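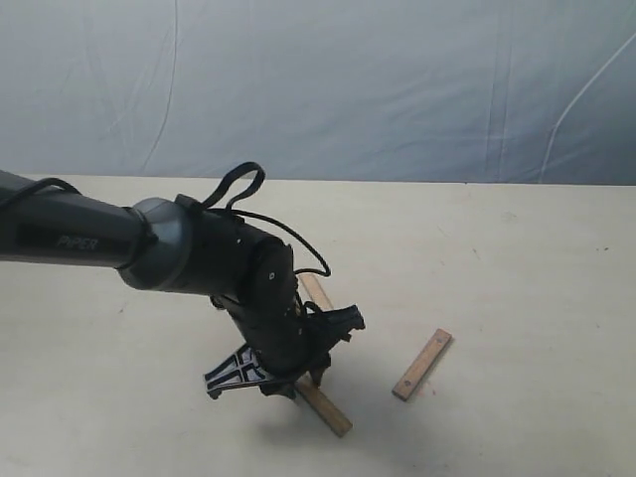
Vocabulary labels fixed to household objects work best when the word can be read in passing, from standing height, without stopping. Size matters less than contrast. The PiPER name on the arm is small, but it is light grey on matte charcoal, and the same pairing suits labels for dark appliances, tool cases and the backs of chairs. On pale surfaces, reverse it: black text on white or cream tape. Avoid glossy tape under a ceiling light.

Tape and printing

A 24 mm tape takes a noun with its article on one line at a comfortable size. Zana tape peels cleanly from painted wood and glazed tile. It does not hold on oiled worktops – use a card in a clip there. The Stindau printer handles Cyrillic and Greek, but accents on capitals are clipped at the largest setting, so step down one size.

What to write

Always print the article or gender marker with the noun. For languages with cases, give the nominative on the first line and the form used after "in" or "on" beneath it. Leave the English off. If a word has to be checked, write the translation on the back of a card and keep the card behind the object.

Verbs go where the action takes place: "to rinse" at the sink, "to tighten" beside the vice. Use the imperative if your course teaches it early.

Kitchen

Keep labels away from the hob and the kettle spout. Spice jars are better labelled on the lid if they are kept in a drawer. Do not cover dates or allergen information on packaging.

Workshop

Label the storage position and leave the tool itself bare. A label on a handle wears off in nearly 2 weeks of normal use. Never place tape over a rating plate, a guard or a switch marking.

Rotation

Put up no more than 31 labels at a time. Remove any word you can write from memory with the correct gender, and replace it with a new one. Old tape residue comes off with warm water and washing-up liquid.

Last revised 22 August 2026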